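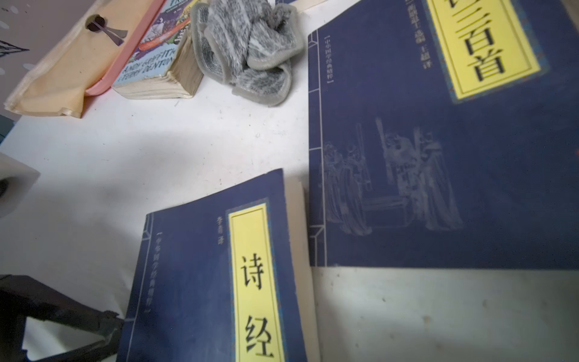 Blue paperback with a yellow title label.

Flush mount rod holder won't sit flat on the gunwale

Posted in Deck Hardware and Fittings, 16th September

I'm putting two Atosum flush mount rod holders on an older fiberglass skiff. The port side went in with no trouble. On the starboard side the gunwale has a slight crown, and when I snug the screws down the flange touches at the front and back but leaves a gap on both sides. I can slide a credit card under it. The deck there is solid glass with no core that I can see at the edge of the hole.

I used the template that came in the box and the hole itself is fine. The holder drops in and the angle is where I want it. If I tighten the screws any more I'm afraid of cracking the gelcoat. Should I sand the deck flat, fill the gap with sealant, or send the holder back and get one with a thinner flange? I mostly troll with it, so it does see some load.

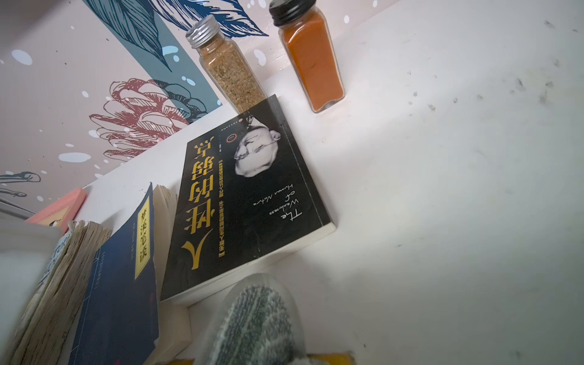

Fedbridge: don't sand the deck. You'll go through the gelcoat before you get it flat and then you have a repair to do on top of the install. What you want is a gasket. Pindeo sells a soft rubber one for that size of flange, or you can cut one out of sheet rubber using the holder as a pattern. Put a thin bead of marine sealant on both faces of the gasket, set the holder, and run the screws in by hand until the rubber just starts to squeeze. Leave it overnight and give each screw a small turn the next day.

Also check the screw holes before any of that. If you drilled them tight, open up the top of each one with a countersink bit. Most of the gelcoat cracks I've had started at a screw hole that wasn't beveled.

If you troll with heavy gear I would through-bolt it with a backing plate. Screws into glass will hold for a while but they work loose. I redid mine in February after one season.

Kusuma281: I just filled the gap with sealant and it's been OK. Mine is on a pontoon though so it's a different deck.

Skiff202: Agree on the gasket and the backing plate. A few things to add. Use polysulfide or polyurethane, but look at what the holder is made of first. Polysulfide can attack some plastics, and it should say on the package. Wipe both surfaces with alcohol and let them dry. Tape around the flange before you set it and pull the tape while the sealant is still wet.

Here is the order I do it in:

1. Dry fit the holder with the gasket in place. Mark where the front of the flange goes with a pencil.

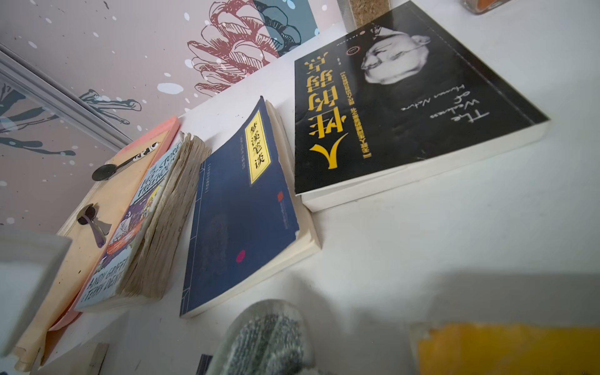 2. Bevel the screw holes and vacuum out the dust.

3. Seal the raw edge of the big hole with a little epoxy, even if you don't see core.

4. Bed the holder and tighten it a bit at a time, going from one side to the other.

5. Fit the backing plate and lock nuts from below. You may need a second person to hold the bolt heads.

6. Tie the drain hose on last if yours has one, and pour a cup of water down the tube to check for leaks.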